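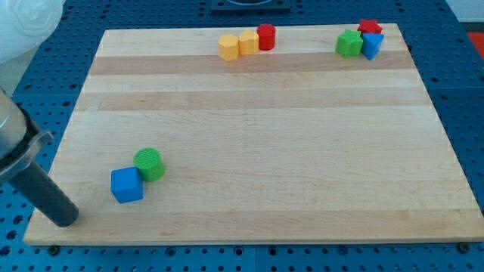 3.2 Standing plans and the rehearsal process

In amateur choirs, the place where a singer stands is usually decided once, at the first rehearsal in September, and after this it is changed only when somebody leaves or a new member comes. Three of the conductors in our interviews told us they had never written the plan down. The literature on choral spacing mostly compares two cases, the sectional block (sopranos together, altos together, and so on) and the mixed formation, in which each singer has neighbours from other sections. For the singer these are very different experiences. In the first, the neighbour is a support and also a competitor; in the second, the singer is alone with the part. Seen from the balcony, a mixed choir without fixed rows is closer to small coloured blocks scattered on a wooden board (Figure 1) than to the tidy diagrams printed in most conducting manuals, and we asked the conductors to think about their plans in this looser way. We use the word "scatter" in the rest of the paper for such a formation, and "block" for the sectional one.

The study followed one choir, the Bristimmont Community Chorus, through the preparation of a cantata for mixed voices, strings and organ. The choir has no audition. Its conductor, Lesia Stetsiuk, agreed to rehearse the opening and closing movements in both formations, changing between them according to a schedule that was given to her by the authors. The other movements stayed in block formation for the whole period, as the choir was used to this and the concert date could not be moved. Over 8 weeks we recorded 641 takes of complete phrases. Takes that were stopped by the conductor before the end of the phrase were kept in the archive, but they were not rated.

Each rated take was heard by two listeners who did not know the formation. They gave marks for intonation, ensemble and clarity of text on a scale from one to seven. The listeners agreed well on ensemble, less well on text, and poorly on intonation in the quiet passages. Because of this, the intonation marks for quiet passages are reported separately and should be read with care.

The singers filled in a short questionnaire after each rehearsal. It asked how well they could hear themselves, how well they could hear the other sections, and how secure they felt on their own line. In the first two weeks the scatter formation received clearly lower marks for security, above all from the tenors, who were the smallest section. By the fifth week the difference was small, and in the marks for hearing other sections the scatter formation was already preferred. Several basses wrote that they had understood the harmony of the closing chorale for the first time. One alto wrote only: "Please put me back."

We also spoke with the organist, Lewis Mackay, as he was not in the choir but heard it from a fixed place. He found the scatter formation easier to follow in slow music and harder in the fugue, where he had been used to hearing each entry come from a definite side. This remark was not foreseen in our design. It agrees, however, with an observation by Pavliuk, who worked with a student choir in a much drier hall and noted that fugal entries lose part of their effect on the audience when the section is spread out.

Two limits should be mentioned. The rehearsal room holds 200 people and has a low ceiling - the church where the concert took place is very different, and we could not repeat the schedule there. Also, the singers naturally knew which formation they were in, and some of them had strong opinions before the first take. The next section gives the ratings by movement, beginning with the opening chorus.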